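Edthorpe Shared Workshop
Bench Inspection Checklist: Member-Built Robot Arm, Tabletop Station
Inspection date: Sep 20, 2023
Station reference: 52

This checklist applies to the member build registered under the project name Tristell. Each item is marked Pass, Comment or Action. Items marked Action are to be closed before the arm is run without a second member present.

Section A. Gripper and test objects

A1. Fingers secure, fasteners checked by hand: Pass
A2. Wrist camera view includes the object and the fingers: Pass
A3. Test objects free of glass and sharp edges: Comment

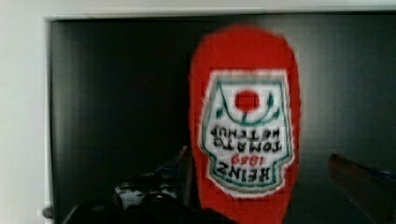 Inspected and written up by Ntombi Makhubela

Comment on A3. The Heinz ketchup bottle is accepted as a test object and may be presented upside down. The label is readable in the wrist view in that position. Bottles must have the cap taped. Glass containers of any kind remain excluded.

A4. Grip force limit entered in the build log: Action
The log entry is blank. Builder to enter the value and initial it.

Section B. Work surface and surroundings

B1. Emergency stop within reach of the operator: Pass
B2. Table stable under arm movement: Pass
B3. Objects placed clear of the arm's base: Comment
B4. Floor cables routed away from the walkway: Action 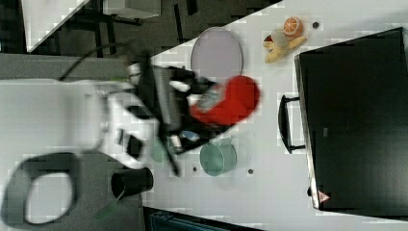 Thulani Mtshali
Electrical Safety Reviewer

Comment on B3. A black cup was lying on its side close to where the arm meets the table. Cups not needed for the current task are to be removed before motion is enabled. The plate, the orange slice and the toy banana may stay.

Comment on B4. A thick black cable lay in a loop on the carpet. It is to be tied up or covered. The thin cable rising from the arm was checked for slack at full reach and passed.

B5. Warning labels present and legible: Pass

Section C. Sign-off

Builder: Gadisa Tilahun
Open items: A4, B4
Next scheduled inspection: December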